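Clemura Wants a Control Tire. Small Teams Should Ask Who Pays

3 min read

The Sikisgate Rally Championship has a new plan to cut costs, and like most of the plans before it, it starts by asking everyone to spend money. From next season every car in the two-wheel-drive classes would run on a single gravel tire supplied by Clemura. The price is set at 287 a corner, delivered to service, with no discount for buying early.

On paper that is cheaper than what the front-runners use now. I don't doubt it. The trouble is that the front-runners are maybe a quarter of the entry list, and the rest of the field has been getting by on part-worn rubber bought from those same people. Under the draft rules, used tires from any other maker are out. A crew that did last season on secondhand sets will be buying new, and a first order of eight, plus two spares and fitting, comes to 3164 by the organizers' own worksheet.

Phúc Nông, who runs the two-car Lâm team out of a rented garage, told me he spent 1070 on tires all last year. "They keep saying savings," he said. "Savings compared to who?"
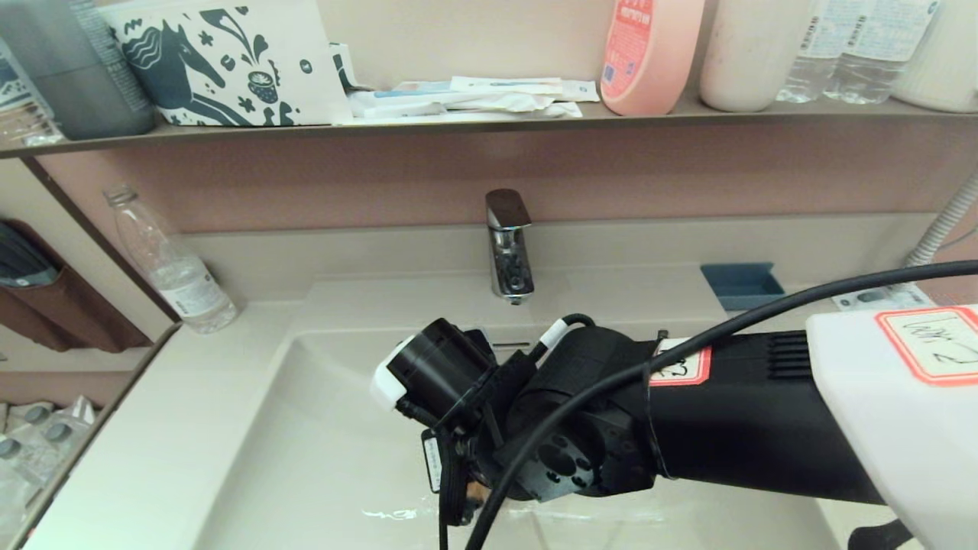 RALLY / RULES & REGS

The promoter's answer is that everyone will be on the same footing, so the racing will be closer. Could be. But the stage times from Ustport in June don't show a tire problem. The gap between first and fifth in class came mostly from the long second pass through the forest, where the road had cut up badly and the cars with better dampers ran away. There is nothing in the proposal about dampers.

Then there is durability. Clemura says its tire will do 868 competitive kilometers before it needs replacing, a figure that comes from its own testing, with its own driver, on a surface the draft calls "representative." I asked which surface and have not heard back. Anyone who has driven the Ustport quarry section will have their own view on what it represents.

Ilze Vītola, who co-drives in the junior class, is more hopeful than I am. She likes the idea of not having to choose a compound at six in the morning — and she thinks some crews have been buying their way out of bad driving. Fair enough. She also wants a proper test day before the vote, open to all entrants, and so far none has been offered.

The vote is on Saturday, before scrutineering. Entrants get one ballot per car.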